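Danadden Opens Home Sorting Room and Free Household Guide

Sign-up now open for small-group sessions on clearing desks, kitchen tables and shared drawers

December 2022

Danadden, the home organizing service, has opened a sorting room at its Yusof Street office and released a free printed guide for people who want to get everyday household items back in order. The room is open to the public by sign-up. Sessions are held for groups of up to 11 people and last two hours.

The new service is aimed at homes where one table has to do several jobs. Many customers eat, cook, pay bills and help with homework on the same surface, and things that belong in different rooms end up side by side. The sorting room gives people a place to practice putting those things into groups before they try it at home.

"Most people who call us are worried about closets," said Anong Bunnag, who manages the sorting room. "When we visit, the closet is usually fine. The table is where the day gets stuck. You have pens, mail, a bottle from the kitchen and a bag from the store, and you need to eat dinner there in half an hour."

Danadden began planning the room after a customer survey that closed in November. The company received 928 replies. Customers were asked which part of the home they tidied most often and which part they were least happy with afterward. The kitchen or dining table was the most common answer to both questions. Desks came second, followed by the entry hall.

What the sessions cover

Each session starts with a mixed table. People work in pairs and sort what is on it by where it is used. Office supplies go with office supplies, and food and cleaning products are moved to the kitchen side of the room. Anything without a clear home goes into a basket and is dealt with at the end. The basket has to be emptied before the pair can finish.

The second hour is spent on containers. Danadden keeps a range of baskets, cups, trays and boxes in the room so that people can try them with real items. Staff recommend starting with what is already in the house. Upright cups work well for pens and scissors, and open baskets are better for light, bulky things such as spare bags. Deep boxes with lids are not recommended for items used every day.

People may bring up to 8 items of their own from a problem spot at home. Knives, medicines and glass containers should be left at home. Opened food and liquids should be closed tightly and carried upright.

The guide

The printed guide is called The Momura Method, after the first apartment building where Danadden ran group sessions. It has seven short chapters, one for each day of a week. Every chapter gives one task that can be done in 20 minutes or less. The tasks are:

Clear one surface down to the tabletop.
Test every pen and marker and throw out the dry ones.
Return kitchen bottles to the kitchen.
Sort plastic bags and keep only the clean ones.
Give scissors and tape a fixed place.
Empty the catch-all basket.
Agree on house rules with everyone who uses the table.

The guide also includes a tear-out sheet for writing down where shared items are kept. Extra copies of the sheet can be picked up at the front desk. The text is set in large type, and a Spanish edition is in preparation.
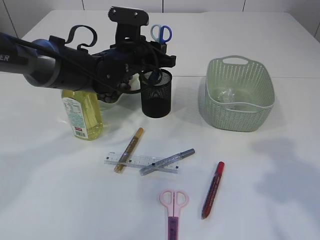 Danadden | Home Sorting Room Team

A pen cup, a pair of blue-handled scissors, a bottle of yellow liquid and a green basket with a clear plastic bag in it make up the sort of mix that the third, fourth and fifth chapters deal with. The team suggests moving the bottle first. Kitchen items are easy to place, and once they are gone the stationery can be gathered into the cup. The bag can be folded flat or put out with the trash, and the basket is then free for the next job.

"We don't ask for a perfect table," said Bunnag. "We ask people to pick the one thing that is farthest from home and carry it back. Then they pick the next one. A lot of them stop after ten minutes and come back to it the day after, and that's fine with us."

Shelving and storage trays in the sorting room were supplied by Civex, which also fitted the lighting. The trays are for use during sessions and are not for sale at the office.

Sign-up and costs

Sessions cost $7 per person. Children under 12 may attend free with an adult, and each child counts toward the group limit. The guide is free to everyone, including people who do not attend a session, and can be collected during office hours.

Sign-up is at the Danadden front desk or by phone. Groups from the same building or workplace can ask for a private session, which should be requested at least two weeks ahead. The room is on the ground floor and has step-free access from the parking lot. Street parking is limited in the evening.

About Danadden

Danadden provides home organizing, packing and unpacking services for apartments and family homes. Its staff carry out home visits, help customers prepare for a move, and run group sessions in apartment buildings.

Press contact

Anong Bunnag, Home Sorting Room, Danadden, Yusof Street office. Interviews and visits to the room can be arranged through the front desk.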